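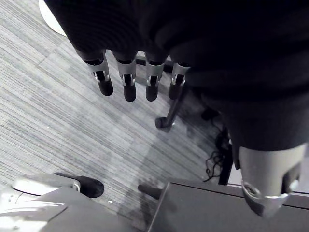
My grandmother's black cardigan sat in a bag at the back of my closet for five years before I did a thing about the elbows. I'd moved it through two apartments! Then last October I signed up for a mending night at Villton, the yarn shop over on Devetti Street, mostly to get out of the house.

Akua Dramani runs it. She took one look at my cardigan, stuck her whole fist through the left elbow and laughed. "Good," she said. "A big hole is easier than a small one." I didn't believe her, but she was right (small holes in fine knit make you squint like crazy, and the loops run off the second you touch them).

We started with plain darning. You go up and down with your thread, well past the edge of the hole, then you weave across. My first one puckered like a raisin. I'd been yanking the thread, which everybody does, and Philomena Amoah, across the table with a pile of her sons' socks, told me to leave a tiny loop at every turn so the patch could stretch. Much better.

Then there's the color question. Black on black is murder under a lamp. I tried it for 30 minutes and switched to mustard yellow, and now I have one serious elbow and one loud one. My mother hates it. I've worn it nearly every day since.

The sign-up sheet is by the register, and the wool is in a basket you can dig through for free. Bring your own needle if you have one with a blunt tip, and get there early, before the good chairs by the window go. I'm working on a moth-eaten scarf next, and Philomena still has socks.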